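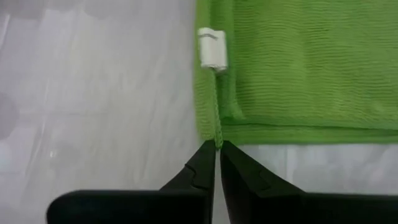 Figure 4. Bright green open-weave cloth with a fold along its left side.

4.2 Folding as a household rule

Most of the 462 households that returned the diary claimed to have no rule about folding. They then described one, often at length. The commonest form was a denial followed by a procedure: cloths are "just put away", in thirds, hem inwards, with the fold facing the front of the drawer. We coded these answers as rules, over the objections of one respondent in Kurkberg who had read our consent form closely and wrote to tell us so.

Earlier work treats folding mainly as a matter of storage. Lundgren's account of linen cupboards is the exception, and we follow it in treating the fold as a small claim to authority over a shared room. The person who refolds a cloth that somebody else has already folded saves no space by it. In the Kurkberg diaries such refolding was usually done in the evening, alone, and was rarely mentioned to the first folder.
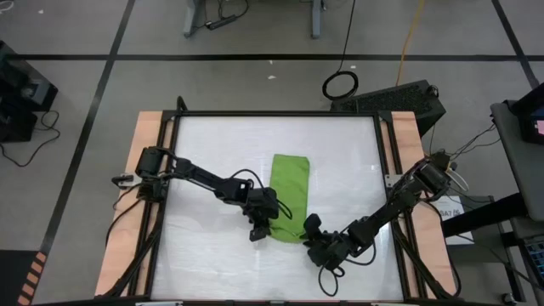

Refolding was also where the diaries and the interviews parted company. Partners who had each written that the matter was of no interest to them could, when seated together, keep it going for 50 minutes. In Kilulis, where we had expected the longer tradition of shared laundry rooms to have settled things, it had merely supplied a larger audience. One building had kept a typed notice on the subject since before any of its present tenants moved in. All of them disagreed with it and all of them, as far as we could tell, obeyed it.

Fabric mattered less than the literature would suggest. Smooth cotton was folded most strictly, which is no surprise, but loose knits and nets were hardly left to themselves. Respondents admitted that such cloths would not hold a crease and folded them anyway - "so it knows", as one diary put it. We have not tried to code this. 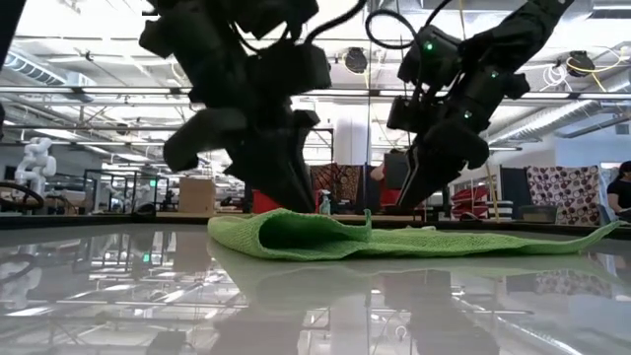
Guests present a harder case. The July diaries, kept during the holiday season, record visitors' folding in some detail and seldom kindly. Yet only a handful of hosts corrected a guest's work while the guest was still in the house. Most waited for the car to leave. Kjell Lundgren (personal communication, Mar 22, 2021) regards this delay as a form of courtesy, and we are inclined to agree, though the entries themselves are less courteous. Section 4.3 turns to the question of who owns the drawer.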